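# The Cable Drawer

Most homes have one. It might be a kitchen drawer, a shoebox in the hall closet or a grocery bag hanging on a doorknob, and it holds every cord that came into the house and never left. In the apartment Demyd Dovhaniuk shares with his sister, it was a drawer under the microwave that no longer closed.

Dovhaniuk repairs small appliances for a living and has been teaching an evening class on household cords since last November. The class is held above Luledora, a secondhand housewares store, and runs from 6:30 until the last person has finished labeling. People bring what they have. One man came with a suitcase.

"I tell them to dump it out on a table," Dovhaniuk said. "You can't sort in a drawer. You just stir."

The table should be light in color and mostly clear. Black cords show up well against white, and so do the small things that fall out with them: screws, SIM trays, the little rubber feet from a router thrown away years ago. Anything that isn't a cord goes in a bowl or a clear bag and gets dealt with later. Clear bags are better than opaque ones, for the plain reason that people open the opaque ones over and over to see what's inside.

Then comes the untangling, and this is where most people go wrong. They find a loose end and pull. Dovhaniuk starts with the connector. He holds the hard plastic housing in one hand and takes the cord in the other, right where it comes out, then works away from there a few inches at a time. The housing is built to be gripped. The cord isn't, at least not with any force, and the spot where the two meet is where nearly every cord he sees has failed.

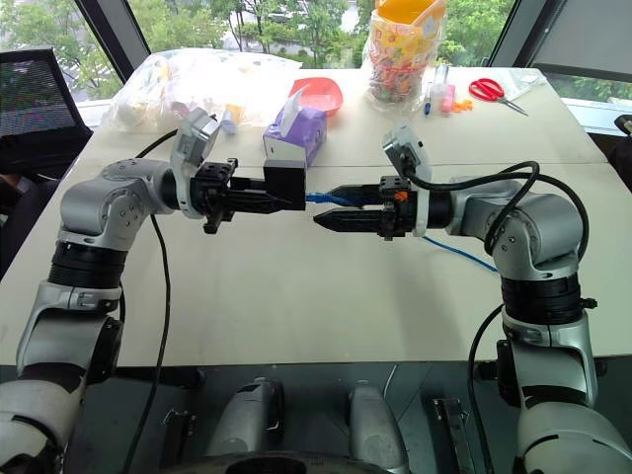
Once a cord is free, it gets a quick check. Run it between two fingers from one end to the other and feel for flat spots, kinks that won't relax, or places where the jacket has gone sticky. Look into the connector for lint or bent pins. A cord with a split jacket goes straight to recycling. Tape is fine for marking a cord and no good for saving one.

The harder decision is about the cords that are in good shape and belong to nothing. Cauã Vasconcelos, who took the class in the spring, weighed his before he started. He had 12 pounds of them, including three power supplies for a Majali answering machine he doesn't remember buying. He kept nine cords and gave the rest to the store downstairs, where they sell for a dollar each from a bin by the register.

"I was saving them for an emergency," Vasconcelos said. "I couldn't tell you what kind."

Dovhaniuk's rule is two spares of any type still in use in the house and none of any type that isn't. He makes exceptions for power supplies marked with the name of a device, as long as the device can be found that same evening. Unmarked power supplies are a problem. Plugs that fit the same hole can put out different voltages, and he has replaced enough burned boards in Prakon speakers to be strict about it.

For coiling, he uses loose loops the size of a saucer, with every other loop turned under so the cord lies flat when it comes undone. Wrapping around the hand and elbow puts a twist in it. Thick cords need bigger loops -- a dinner plate, for the heavy extension type. The tie goes around the loops and should be loose enough to slide a finger under. He likes the hook-and-loop strips from Dimier, which come on a roll and can be cut with kitchen scissors, but bread clips work too, and you can write on them.

Labels go on both ends. One word is enough: printer, camera, lamp.

Storage is the last step and takes the least time. A shallow box with dividers is good, and so is a row of zip bags standing upright like file folders, one type to a bag. Depth is the thing to avoid. Anything deeper than a hand will fill up again, and the bottom layer will go back to being a knot by winter.

Dovhaniuk's own drawer now holds dish towels. The cords fit in a cookie tin on top of the refrigerator, and his sister has asked for the tin back.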